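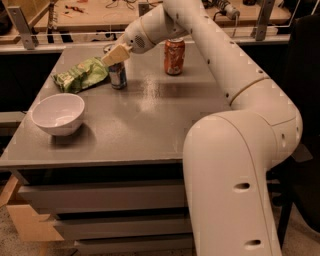 3.2 Snack items on shared surfaces

The second group of households kept snacks and drinks on top of a chest of drawers instead of in a kitchen cupboard. We treated a bag, a can or a bowl as one item each, whatever its contents. In January, Tatiana Malý and Ingeborg Kohlhase went through the 1245 entries of the Vulero diary and sorted them by surface. Drawer tops came up in 104 of them. Most of these entries named cans and a snack bag together, and a bowl was often listed as well.

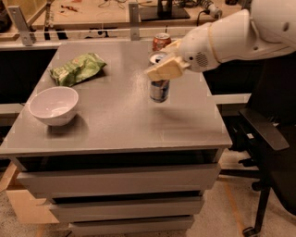 Figure 4. Gray drawer top with a green snack bag, a white bowl and drink cans.

Does an empty bowl count as clutter? We counted it as in use if the diary listed a snack on the same surface, and as clutter if it stood alone.

Cans were harder to sort. Diary keepers seldom wrote down whether a can had been opened, so we left that out of the Clernudel score and used only the number of cans per entry. Entries with no surface named were dropped before scoring.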